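Workshop notebook, Monday, early (coffee still too hot to drink)

Okay, writing this down before I forget all of it, because last time I let the dye notes slide for a week and then stood at the pot guessing like a tourist. Walnut hulls, round two. Tiburcio brought the second sack over from Markosholm and it smells exactly the way you'd think a sack of half-rotted walnut hulls would smell. I've moved it outside the back door. Please don't move it back in, whoever you are (Kaan).

What I'm after, for anyone reading who wasn't in the kitchen when I went on about it: a brown that stays brown. The first batch came out of the pot a gorgeous deep coffee color and dried to something closer to a paper bag. It's a perfectly nice paper bag! But the Briltov order wants a proper dark brown on the wool and a lighter one on the linen, and they want the two to look like cousins. At the moment mine look like strangers at a bus stop.

So. Wool first. I used the Rosser yarn, the two-ply, washed twice, and I mean really washed this time, with a long soak overnight. I think half my trouble in round one was that I rushed the scour. There were pale patches all along the inside of the skeins where the ties were, and Hatice took one look and said "lanolin," and walked off. She was right, of course. I retied everything loosely, in figure eights, and left the ties slack enough to get two fingers under.

Weighed out 400 grams of dry fiber for the test. Hulls at equal weight, crushed with the mallet in a feed bag (wear gloves, my thumbs are going to be brown until the holidays). Soaked the hulls in rainwater from the barrel for three days, then simmered them low for the whole of an afternoon. I didn't let it boil. Strained through the old pillowcase, which has now given up its former life for good.

No mordant on half the skeins. Walnut doesn't strictly need it and I wanted to see the plain color by itself. The other half got a tiny pinch of iron in the last part of the bath. And oh, the iron ones! They went toward a cool, almost peaty brown, very handsome, and I'd happily wear a sweater in it tomorrow. The plain ones are warmer, a bit redder. Both of them much darker than round one. I left them sitting in the pot overnight with the heat off and I'm convinced that did as much good as the simmering. 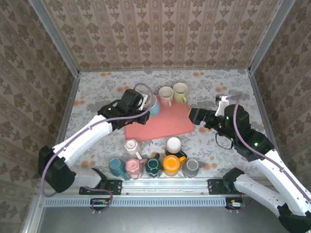
Linen is where it all gets cranky. Linen never wants what you want. I did the tannin bath first, like Necati told me to, then alum, then the walnut, and after all that work the cloth took the color in a sort of sulky beige. Put a piece next to the plain wool and you can tell they came from the same pot if you squint and are feeling generous. Not cousins yet. Maybe step-cousins.

Things I want to try next on the linen, in whatever order I get to them:

Dip, air, dip again. Tarık swears by this. He says the color comes up when the air gets at it, and he does four or five short dips with a hang on the line in between. I only did the one long soak, so I haven't given his way a fair chance.

Longer on the tannin. I pulled it early because I needed the pot, and I knew I was cheating while I was doing it.

A smaller amount of cloth in the same size bath. I had it crammed in there and kept poking at it with the stick, and there are fold marks that I'd be embarrassed to send to anybody.

Also need to test the iron on linen, but carefully. Too much and the cloth goes brittle down the road, and it also goes gray, and Briltov were very clear that they don't want gray. They sent back a swatch once with one word written on it and the word was "slate." I still have it pinned over the sink.

Rinsing. Note to self and everyone: the wool bled for ages. I rinsed until my arms hurt and there was still a tea-colored trickle coming out. I let it dry fully, left it a couple of days, then rinsed again, and the second time the water cleared much faster. So from now on we dry first and do the proper rinse after. It's a nuisance for the schedule but it saves so much water, and my shoulders.

Light test is set up in the south window. I wound a bit of each yarn around a card and covered half with foil, same as we did for the onion skins. The cards are marked with a W for plain walnut and WI for the iron. PLEASE leave the foil alone. Last August somebody "tidied" the window and I lost the whole madder series, and I'm not over it.

Money, quickly, for when we do the quote. The Prorirport people have the linen by the roll and the full order comes to 1,172 meters, which made me sit down for a minute. I can't do that in the big pot. I can't do that in any pot we own. Kaan thinks we can borrow the dairy vat from his uncle, and if we do, it has to be scrubbed before AND after, and it can't ever go back to being used for milk, so his uncle needs to know what he's agreeing to. I'll let Kaan have that conversation.

If the vat falls through, I'd ask Briltov to take the linen in two lots and accept that they won't match perfectly. They might even like it. Some shops do, they call it character and hang a little card on it.

Hulls: we've used most of the first sack. Tiburcio says there's plenty more where it came from, but they need to be picked up before the hard frosts, and he'd like a hand with the raking. I said I'd go. Bring old boots, the ground under those trees is a swamp, and the stain doesn't come out of anything (which is the whole point, I suppose!).

Left on the drying rack: six skeins plain, six with iron, one long strip of the sulky linen. The pot is still half full with the lid on. Don't dump it, there's color left in there and I want to run some of the silk scraps through it tomorrow and see what they do. If it grows a skin on top just skim it off.

Hatice, I took your good strainer. It's soaking.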